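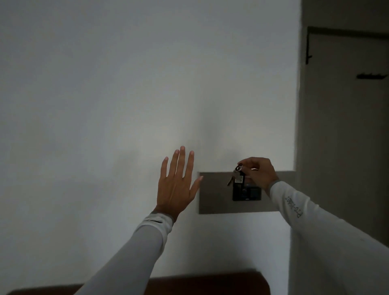 The bunch for the Drekville hall: ring, keys and the black tag with the pale label.

Subject: Re: [stotbridge-hall] Who has the keys?

Hello all,

Thank you, Styliani, for asking, and sorry for the slow answer, my evenings have been eaten up by the plum jam (more on that when there are jars to give away!). The bunch is with me, so please stop turning out your coat pockets.

Styliani Margaritis wrote:
> Does anyone have the hall keys? I need to get into the
> Woldegiorgis room before the July sewing afternoon and the
> hook by the door at 102 is bare. Also, is the little cupboard
> key still on the ring or did it go to Okumville with the piano?

I can't swear to which key is the cupboard one, as I never use it myself, but I haven't taken anything off the ring and I'll try them all in the lock when I'm over there. If it did go with the piano, I'll call Okumville and ask them to look inside the stool.

The writing on the tag is getting hard to make out, so I'd like to put a fresh label on before I hand the bunch back. Would people rather have the hall's name or just my phone number? I lean toward the number, in case they get dropped somewhere.

Styliani, I can bring them by at 2 if you'll be home, and if you're out I'll leave them with your sister. The alarm code has not changed, and the side door still needs a good shove with your hip.

Warmly,
Evanthia Koutsoukos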